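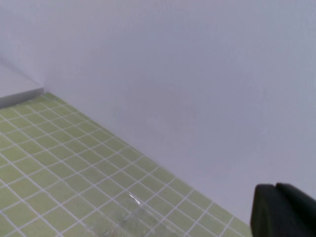 Print this message | E-mail this message
Reading time: 2 minutes
Last updated: Monday

Subject: Re: [grippers] Fingers for thin clear plastic
From: Rakiya Usman

Ibrahim Obi wrote:

> We are down to the Jarkel and the Satell for the small parts bench.
> The Satell costs 700 more and I can't see from the data sheet what we
> would get for it. Has anyone run either of them on clear packaging?
> Ours has to cope with film and blister packs as well as the loose
> items. Binta says the wrist camera will be the trouble and the fingers
> won't matter. Is she right?

Ibrahim,

Partly. I have had both on the same arm since July, with the same wrist camera and the same controller settings, so I can give you a fair comparison for the fingers at least.

On loose softgels there is little in it. I did 64 picks with each. The Jarkel dropped four and the Satell dropped three, and I wouldn't pay extra for that. Both were slow to close at the default setting. I have them at 40 per cent force now. Any higher and the capsule tends to roll out sideways.

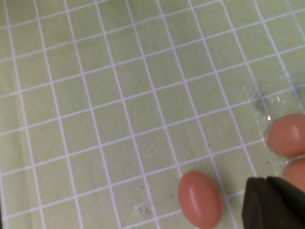 Blister packs are harder. The depth reading goes straight through the clear sheet and gives you the surface below, so the arm comes down too far. I ended up ignoring depth over the pack and using a fixed height, with the colour picture only for left and right. Glare on the pocket rims still upsets it now and then. Moving the lamp helped more than any of the filters Oluwatosin sent round.

Flat film is where the Satell earns its money. The tips are thinner and get under an edge if you come in low and drag a little. With the Jarkel I had to push the film into a ruck first, and it took about twice as long.

If you mostly do capsules, buy the Jarkel and spend the difference on lighting. If film is a daily job, get the other one. Check your bracket before you order either, as the Satell needs the Adeleke plate and mine took three weeks to come.

I can send the controller file if it's any use. Amarachi has a newer version with the pause taken out but I haven't tried it yet.

Rakiya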